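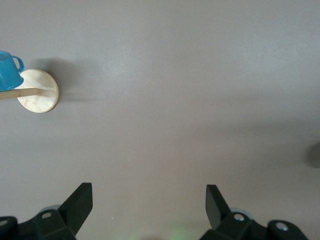 Prüfliste Greifervergleich, Zelle Uvdale
Stand: 14. Mai 2021
Prüfling: Greifer Terken, Protokoll 1624

1. Not-Halt an beiden Armen geprüft: ja.

2. Schrauben an den Fingern nachgezogen: ja. Bemerkung: Rechts hatte eine Schraube im April schon Spiel. Bitte bei jedem Wechsel wieder kontrollieren.

3. Schließkraft am Regler auf 20 N gestellt: ja. Mit dem alten Renament haben wir mehr gebraucht.

4. Kabel am Handgelenk frei beweglich: bedingt. Bei der Drehung über 200 Grad kommt die Schlaufe zu nahe an den Finger.

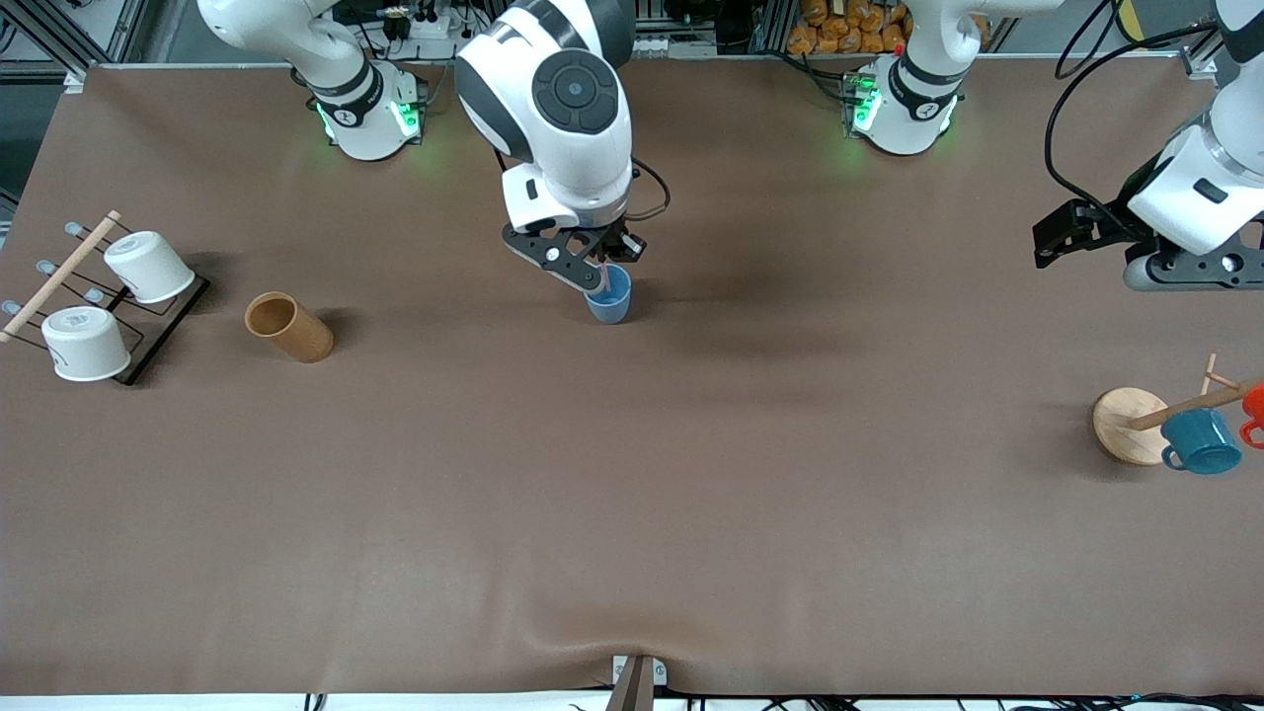 5. Becher einzeln greifen und aufrecht halten, 11 Versuche pro Sorte: noch nicht komplett. Die Pappbecher fehlen noch, diese bitte mit kleinerer Kraft anfangen.

6. Stoff auf dem Tisch glatt: nein. Vorne in der Mitte ist eine Falte, bitte vor dem nächsten Durchlauf ausstreichen.

7. Becherständer stehen fest: offen. Ich würde die Position am Tisch markieren, sonst ist der Vergleich mit dem Schmieder nicht korrekt.

8. Kamera am Handgelenk, Bild ohne Störung: ja. Die Linse ist vor dem Start zu reinigen.

Freigabe: mit Auflagen, Punkte 4 bis 7.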